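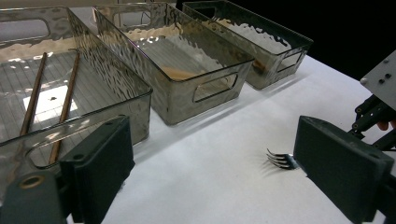
Speaker notes: Open Bins and Small Utensils in Shared Kitchens
Facilities and Services Briefing, Oct 16, 2026
Presenter: Silviu Enache, Ikwood Residential Services
Session support: Relu Radu

Slide 1. Welcome

Good morning, and thank you for attending. My name is Silviu Enache, and I supervise kitchen supplies for the Ikwood residences. My remarks today concern the storage of small utensils in the shared kitchens: chopsticks, serving spoons, tongs, peelers and similar items.

(Pause while latecomers are seated. Relu has the handouts.)

Slide 2. Background

Ikwood has 82 shared kitchens across the Grondumberg and Drindlow buildings. Until last December each kitchen kept its utensils in the drawers installed when the building opened. Residents were asked to return items to the correct drawer after washing. The drawers were deep and unlabeled, and at Drindlow several of them stuck.

In our last resident survey, small utensils were named more often than any other item as difficult to find. Staff reported the same difficulty during turnover cleaning. A kitchen could hold a full set of serving spoons and still receive a request for new ones.

Slide 3. What we changed

We moved small utensils from the drawers to open plastic bins kept on a shelf or tabletop. The Dumitrescu kitchen at Grondumberg was the first to change. The remaining kitchens followed floor by floor.

The standard we adopted is a rectangular bin, open at the top, with handle openings in the walls. We chose see-through gray plastic over solid white. A person standing at the counter can tell whether a bin holds anything before lifting it. Clear plastic was also considered, but the housekeeping team found that it showed every water mark.

(If asked about the textured finish: it was a matter of preference. We did not test it against smooth plastic.)

Slide 4. One kind of item to a bin

The rule posted in each kitchen is one kind of item to a bin. Chopsticks have their own bin. They are laid flat, side by side, in the same direction. Residents may not stand them upright in a cup, as was common at Drindlow, where the cups tipped over whenever the shelf was wiped.

A bin may be nearly empty. We ask staff not to fill the space with other items. If a chopstick bin holds a single pair, it remains a chopstick bin, and the restocking form is sent to my office.

Slide 5. Placement

Bins are set in a row with a small gap between them, so that a hand can reach the openings. They are not stacked while in use. They are kept away from the stove and from the edge of the sink.

Please note that small items can slip through the handle openings when a bin is tilted. Carry bins level, with both hands.

Slide 6. Cleaning

Bins are emptied and washed every week with warm water and dish soap. They are turned over on a rack and left to dry fully before anything is put back. Wooden utensils are dried separately. A wooden utensil that has split or become rough is discarded and recorded on the form.

(Hold up the form. Extra copies are on the side table.)

Slide 7. Cost

The total approved for the project was $2000, of which $900 went to the bins. The rest paid for shelf repairs, labels and replacement utensils. We bought 100 pairs of wooden chopsticks, and pairs remain in the supply room for kitchens that request them.

Slide 8. Remaining concerns

Two matters are still open. Labels on the outside of the bins come loose in washing, and we are considering labels on the shelf edge. Residents on the upper floors at Drindlow have also asked for lids. My office has not recommended lids, as a closed bin tends to become a surface for other things, but the request is under review.

Slide 9. Questions

Relu Radu will take written questions from the back of the room. Building supervisors who need a supply room key should see him before leaving. Restocking forms are due at the end of each month.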